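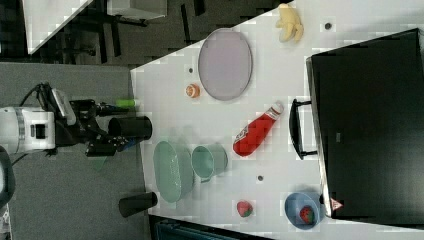

3.2 Collecting the demonstrations

We started out with hand guiding, where you grab the arm and walk it through the job yourself. It felt great for the first session and then the recordings came back with our elbows all over them, so Dorin Munteanu rewired the setup for remote control and we never went back. (The hand-guided episodes are still in the Cloto release, in their own folder, if anybody wants them.)

Figure 3. Table layout for the kitchen tasks, with the arm at the left, the toaster oven at the right, and dishes, food items and a ketchup bottle between them.

Khanyisile Pillay and I did most of the driving, and we recorded 100 episodes per task for 8 tasks. I'm the slower driver by a lot! My episodes have these long pauses before each grasp, and I worried the policy would learn to dither the way I do. We ended up trimming any stretch where the gripper command didn't change and the arm stayed still, which shortened my data far more than hers.

Mugs gave us the most trouble. Coming down on one that's lying on its side means picking either the rim or the handle, and the two of us had picked differently without ever talking about it. Ans Goossens spotted the split while labeling on a Thursday, and we re-recorded the whole mug task with one rule: go for the rim. Bowls and plates we left alone.

Between episodes the operator moved the objects by hand, with no template. We trained each policy for 2000 steps on the trimmed data and repeated it with 3 seeds, as described in Section 3.3.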